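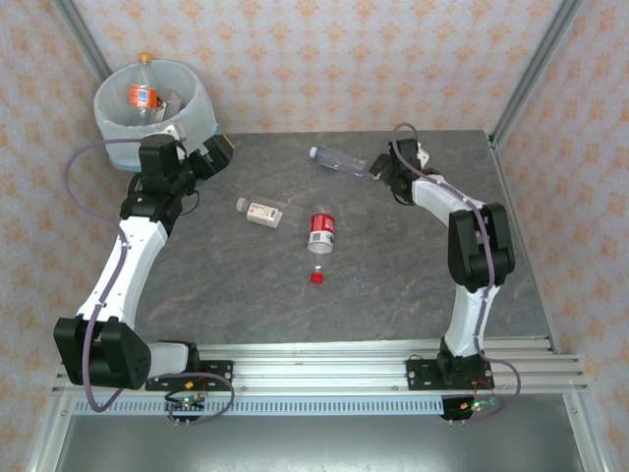

Does a bottle with its cap screwed on count as contamination in the PET stream? It does not, provided the bottle is empty. The cap goes through the grinder with the body and separates in the float tank, polyolefin up and PET down.

That is the short version for the list archive. Replies to Samira's points follow inline.

On January 28, 2023, Samira Azar wrote:
> The Grorkham sheet still tells households to remove caps and
> labels. Nassar says caps on. Which one do we print for July?
> Also, do we say anything about rinsing?

Caps on. The Grorkham text was written for the old line at Ultari, which had no float tank. Loose caps fall through the screen and go out with the fines, so asking for them separately loses material.
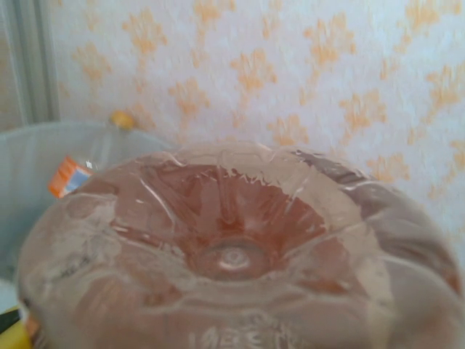

Underside of a clear bottle, molded base.

The base is the thickest part of most bottles and comes out of the grinder as heavy, uneven flake. Yae Okabe ran 310 grams of base flake through the wash at the standard setting and wants a longer dwell time for that fraction. I have no objection – but it should be a separate test, with the temperature held where it is.

On rinsing: one line, "empty the bottle." Residue is handled in the prewash.
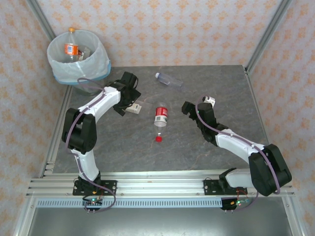

Sleeve and wrap labels are the open item. Tala Daher's draft says to leave them on, and I agree for wraps. A bottle put in the bin upright with its orange label and orange cap both in place is what the wording has to cover, and households should not have to work out which type of label they have. Full sleeves are a sorting problem, as the optical unit reads the sleeve and not the body. Nabil, please send the reject log for sleeves before we settle section 4.

Hala Hakim has the print file.

Nabil: the log in the Dirotari folder stops at entry 108. Is there a later one?

Yae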